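# Washing Habits and the Working Life of Denim Trousers

Household Textiles Project, final report
Prepared by Sânziana Ursu

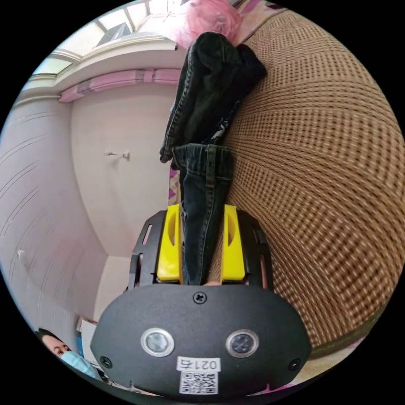 The project set out to establish how households in the Plisitz district care for denim trousers, and whether the care given has any clear relation to how long the garments remain in use. Denim was selected as the subject because nearly every household owns it, because it is worn by all age groups, and because its wear is easy to see with the naked eye. The work was carried out between February and July under the supervision of the Department of Applied Home Studies.

## 1. Background

Care advice for denim has changed a good deal over the years. A household guide printed by the Rusu publishing house in 1975, a copy of which is held in the department library, recommends a hot wash with strong soap after every second day of wear. Present-day labels generally call for a cool wash, turned inside out, with no mention of how often. Between these two positions there is little local information on what people do at home.

Indigo dye sits mainly on the outside of the yarn. Each wash removes a small amount of it, and rubbing against other garments removes more. Loss of color does not in itself make a garment weaker, but several people interviewed for this project treated fading as a sign that trousers were "finished" and moved them to garden or workshop use.

## 2. Method

A printed questionnaire was sent to 235 households, and 173 returned it in usable form. Questions covered the number of pairs owned, the time between washes, water temperature, drying method, and the reason the last pair was given up. A short follow-up interview was offered to all who replied. Interviews took place in the early evening, usually in the home, and were recorded in handwritten notes.

A small bench test was run alongside the survey. Strips of new denim, supplied as offcuts by the Gindier tailoring workshop, were rubbed for 1000 cycles on the department's abrasion tester. One set had been washed cool, one set hot, and one set left unwashed. Strips were then compared by eye against a gray scale under the same lamp.

## 3. Findings

### 3.1 Washing

Most households wash denim when it looks or smells dirty and keep no fixed schedule. A smaller group washes after each wear, and this was most common where a member of the household works outdoors or with food. Cool and warm settings were both widely used. Hot washing was rare and was reported mainly by older respondents, two of whom still followed advice close to that of the Rusu guide.

### 3.2 Drying

Line drying was the usual method. Households with a tumble dryer often used it for towels and bedding but kept denim out of it, citing shrinkage at the waist and leg. Several respondents hang trousers by the hem so that the weight of the waistband pulls the legs straight – a habit that was described as having been learned from a parent.

### 3.3 Reasons for giving up a pair

Worn fabric at the inner thigh was the reason given most often, followed by change of body size. Broken zippers came third. This last result was unexpected, as a replacement zipper costs far less than a new pair, and the Corkodico repair counter in the town market fits them while the customer waits. Many respondents did not know that the service existed.

### 3.4 Bench test

The hot-washed strips showed the greatest loss of color. Differences in surface damage between the sets were slight, and the two assessors did not agree on the order in every case. The test does not support a firm statement on strength.

## 4. Limits of the work

The sample covers one district and relies on memory. Respondents were asked about "the last pair given up," and for some this was several years in the past. Stretch denim and all-cotton denim were not separated in the questionnaire, although interviews suggest that owners treat them differently. The bench test used fabric from a single roll.

## 5. Recommendations

The department may wish to prepare a one-page leaflet on simple denim repair, covering inner-thigh patches and zipper replacement, for use in the first-year course. Any repeat of the survey should ask for fiber content as shown on the label. The abrasion tester should be serviced before further use – its counter stuck twice during the trial and had to be reset by hand.

The blank questionnaire and the interview notes, with names removed, are stored with the department office and may be consulted on request.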